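Raltance Electric Van Program
Progress report to the Drornside Transport Fund, period ending December

Summary
The program is on budget and three weeks behind the plan we submitted in the spring. Both pre-production vans are running. Road mileage on the first van now stands at 3,777, all of it on public roads between Drornside and the Lereo depot. The second van has covered 881 miles and went back to the shop for a new door seal and a software update.

Battery and range
Cold-weather range is still our main concern. With a full load and the cabin heater on, the first van lost more range than the model predicted, and most of the gap comes from the heater. We have ordered a heat pump from Türkmen and expect to fit it to the second van first. 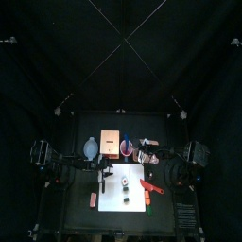

Patricio Henríquez wrote back on the draft of this section that the heat pump should go into both vans at the same time, or the depot will have nothing to compare on equal routes. He would also like the drivers told to stop preheating on the charger until the baseline runs are finished. We agree with the second point and have passed it on. The first depends on delivery — Türkmen has confirmed one unit and not yet the other.

Charging
Lereo now has four working chargers out of the planned six. The remaining two need a larger supply cable, and the utility has given us a date in February. Overnight charging has been reliable apart from one tripped breaker, which was replaced. 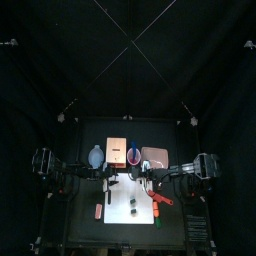
Door and trim work is the part of the schedule that slipped. The sliding door rattles above 40 miles per hour, and the revised latch arrived late. We have also begun planning the small-parts bench for the pilot build. Costing is not complete.

Spending
The parts line has $423 left for this period. Labor is on plan. We are not asking for a change to the total.

Next period
Fit the heat pump, close the door latch issue and send the first van for brake testing.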